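Lornumo départage ses pinces à l'élastique

Février 2019. Chez Lornumo, on a longtemps jugé une pince à sa fiche technique. Hjørdis Brekke, responsable des essais, préfère désormais les élastiques de bureau, fourniture peu coûteuse et de très mauvaise composition. Le modèle Taretti et son concurrent Hollow doivent les saisir un à un sur une table en bois. Sur 46 tentatives chacun, le second a cédé 11 fois, le premier une fois de plus, ce que son fabricant attribue au réglage.

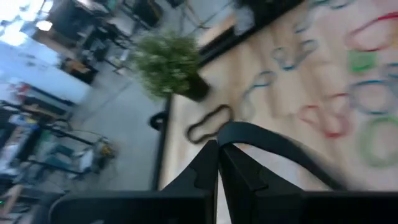
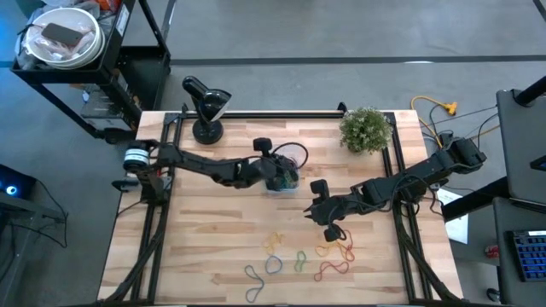

Reste la question du contrôleur. Celui d'Ebrahimi sera essayé à son tour, dès que quelqu'un aura lu le manuel jusqu'au bout. Brekke en est au chapitre sur les câbles et ne promet pas de date.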